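Setting up a switched power board on a desk

A power board with an individual switch for each outlet lets you shut down one device without reaching for the wall. The steps below cover load, position, fixing and cable order for a home desk. They apply to any four-way board with end tabs, including the Nostero and Dlamini types sold through most hardware shops.

Before you start

Turn off the wall socket and unplug everything on the desk. Wipe the surface and let it dry. You will need a pencil, a tape measure, a screwdriver, two screws to suit the tabs, and a few reusable cable ties.

Check the load

Find the rating on the underside of the board or in the leaflet. Add up the wattage of everything you plan to connect, using the figure on each device's own label. The desk used for this guide came to 1185 W with a laser printer running, well under the 2088 W marked on that board. If your total is close to the limit, move the printer to its own wall socket. Heaters and kettles should not share a board with anything.

Choose the position

Lay the board on the desktop with nothing plugged in and try it in a few places before marking any holes.

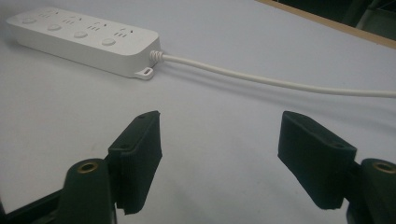 Leave enough room beside each outlet for the bulkiest plug you intend to use. Transformer plugs often cover the neighbouring outlet, so these go at the ends. Keep the switches facing the chair. The cable should leave the board in a gentle curve, with no sharp bend where it enters the casing.

Measure the run to the wall socket along the path the cable will follow, down the desk leg and along the skirting. A 3000 mm lead reaches from most desks to the nearest socket with some slack. Never join two boards to make up the distance.

Fix the board

1. Hold the board in place and mark the centre of each tab slot.
2. Check that the screws are shorter than the desktop is thick.
3. Drill a pilot hole at each mark.
4. Drive the screws until the tabs sit flat. Overtightening will crack the plastic.

On a glass or metal desk, use removable mounting strips instead. The Ukberg strips hold well on a clean surface but need an hour before any plugs go in.

Connect and label

Set all switches to off. Plug in the devices, starting from the outlet nearest the cable: computer, monitor, lamp, charger. Label each plug close to its pins. Gather spare cable in loose loops and tie it, leaving the board itself uncovered.

Turn on the wall socket, then switch on one outlet at a time.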